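Mirley Gray Names

README, version 2

What it is

A flat file of 2000 paint color names, all of them sold as gray by the seller at the time of collection. One name per row. It was put together because articles on home decorating keep claiming that certain names "feel warm" or "sell better," and I wanted to see what those claims rest on. So far I have found very little under them.

What is in the file

mirley_grays.csv has six columns:

name – as printed, including odd capitals
source – the paint card or web listing it came from
finish – matte, satin, gloss or blank
seller_group – the heading the seller put it under
hex – the on-screen color the seller gave, if any
note – mine, often grumpy

Blank means I could not find it. It does not mean the paint has no finish.

How the names were collected

By hand, mostly from the Caline and Ofori card sets, with the rest copied from listings in February. I typed everything twice and compared the two copies. Names that differed only by a space were merged. Names that differed by a word were kept, even when I suspect the same can of paint is behind both.

I did not measure any paint. Please read that sentence again before writing to me about the hex column. Those values are what sellers chose to show on a web page, and a color on a web page will shift with the screen, the room and the mood of whoever made the swatch. I left the column in after some arguing with myself. I would not build anything on it.

What it can be used for

Counting words. Looking at which nouns turn up (stone, fog, pewter, a surprising number of birds). Teaching a class how to clean a messy text column. That covers it, as far as I can tell.

What it should not be used for

Matching a wall you already have. Predicting sales – there are no sales figures in here, and the people who quote them never seem to have the table handy. Saying anything about how a color makes people feel. If your chart needs a "calm score," you made it up and should say so.

Known problems

- Ofori is over-represented, and its naming habits swamp smaller sources.
- Five rows have names that may be greens. The sellers said gray, so they stay.
- seller_group headings are marketing. "Timeless" is not a category.
- English names only.

Changes from the first version

Fixed broken accents. Dropped the "warm/cool" column, as two careful readers would fill it in differently. Requests to bring it back will need some evidence attached.

License

Use it freely, credit the file by name, and pass on the warning about the hex column.

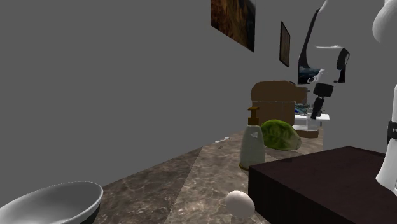 Skalitholm, 19th October

Gray walls get lighter and darker along their own length, which the hex column has no way of telling you. Corrections are welcome if they come with the printed card or a saved copy of the listing. I do not accept corrections from memory, including my own.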